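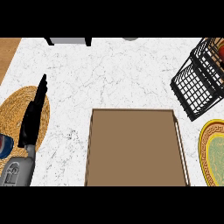
Marble worktop: seal it or leave it alone?

Started by drunley_dave

We're redoing the kitchen in April and my wife wants white marble with grey veins. The fitter from Lappalainen quoted 249 for sealing on top of the slab. Is it worth paying for or can I do it myself?

inge_h
Do it yourself. A bottle of sealer cost me 49 and there's half left after two coats. Wipe on, wait, wipe off. Leave it overnight before you put anything on it.

orham_tiler
Sealing slows down oil and wine. It does nothing for lemon juice or vinegar, those etch the surface whether it's sealed or not. If dull marks will bother you, buy granite.

Rosaire D
Disagree with the above. Ours has been in nine years, never sealed, and I make jam on it. It has marks. They blend in after the first year and you stop looking.

orham_tiler
Is yours honed or polished? Honed hides etching, polished shows every ring.

Rosaire D
Honed.

orham_tiler
Well there you go.

drunley_dave
Ours would be polished. She likes the shine.

inge_h
Then use mats under anything hot or wet, and keep the chopping boards out. Check whether the slab was sealed at the yard as well. Mine was, and the shop in Dinden still tried to charge me for it again.

drunley_dave
Didn't think of that, will ring them tomorrow. Can you use ordinary washing-up liquid on it?

Rosaire D
Yes, a drop in warm water, then dry it with a cloth. No bathroom sprays.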